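Setting up the wrist camera on the Hokau cell

July 23, 2023

I wanted to write this down already in May, when we moved the cell to the other side of the workshop, but there was always something more urgent. Now the thing runs and I have a free evening, so I put my notes in order. Maybe they are useful for somebody who keeps a similar small machine alive.

The cell is simple. It is one arm on a steel table, a two-finger gripper from Mirken, and a small camera mounted at the wrist which looks forward between the fingers. The arm takes polished pins out of a tray and puts them in a fixture. The controller is an old Hokau, and it does not like to be switched off. Every time it loses power for more than a day I have to enter the zero positions again by hand, so I keep them on a paper inside the cabinet door. Please do the same with yours. I once lost a whole afternoon with this.

After the move I did first the mechanical side. The table had to be leveled again, because the floor there has a slope that you do not see but the spirit level sees it very well. Then I took the fingers off and cleaned the faces where they sit on the jaws. There was a thin layer of old grease and dust on the left one, and it was enough to make the fingers close a little crooked. I put them back with new screws and tightened them in small steps, left and right in turns. I also changed the cable tie at the wrist. The old one was pulled so tight that it had started to cut the jacket of the camera cable.

After this comes the camera. I check three things, always in the same order: that the bracket is tight, that both fingers enter the picture at the same height, and that the middle between them is also the middle of the picture. If the second one is wrong, the bracket is twisted. If the third one is wrong, it is shifted, or somebody has changed one finger and not the other. I lost time in the past by correcting these errors in the software. It works for one position of the arm and then it is wrong in all the others.

The real trouble was with the pins. They are shiny like a mirror, and the old program looked for a bright vertical stripe and took this stripe as the center of the pin. In the old place it was good enough. In the new place there is a window, and the stripe was going left and right during the day. In the first week I had 16 bad picks in one morning, and all of them looked to me like a mechanical problem. I checked the fingers again, I checked the belt, I even changed the grip force from 24 to a higher value and back. Nothing was wrong with them.

What helped me was to make the situation in a simulator first. I used Gimovum, which is slow on my computer but shows reflections quite well. I put the virtual camera at the wrist, gave the scene a plain beige background and made one pin with a chrome surface.
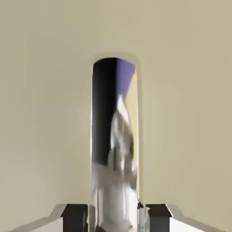 Rendered wrist view with the chrome pin between the fingers. The dark band on the left half is only a reflection.

When I saw this, I understood why the stripe is a bad idea. The inside of the pin is full of things that belong to the room and not to the pin. The outside edges are much more honest, and against a plain background they are easy to find. So now the program searches for the left edge and the right edge, takes the middle, and ignores everything in between. On the real table I laid a matte sheet under the tray, in a similar color as in the render. I bought it at Cifuentes together with the screws.

Since then I counted 642 picks and had 3 bad ones. Two of them were a pin that lay on another pin, so I do not blame the camera. The third one I cannot explain yet.

For the care of the cell I do now the following. At the start of the shift I wipe the lens with a dry cloth, and I look at the live picture to see if the fingers are still symmetrical. Once in a month I check the finger screws. The sheet I turn over when it gets oily spots, and when both sides are bad I cut a new one.

The next job is the tray itself, the corners are worn and the pins in the last row stand a little inclined. I have a drawing for a new one, but I am still not sure about the depth of the holes – if you have experience with this, write me in the comments.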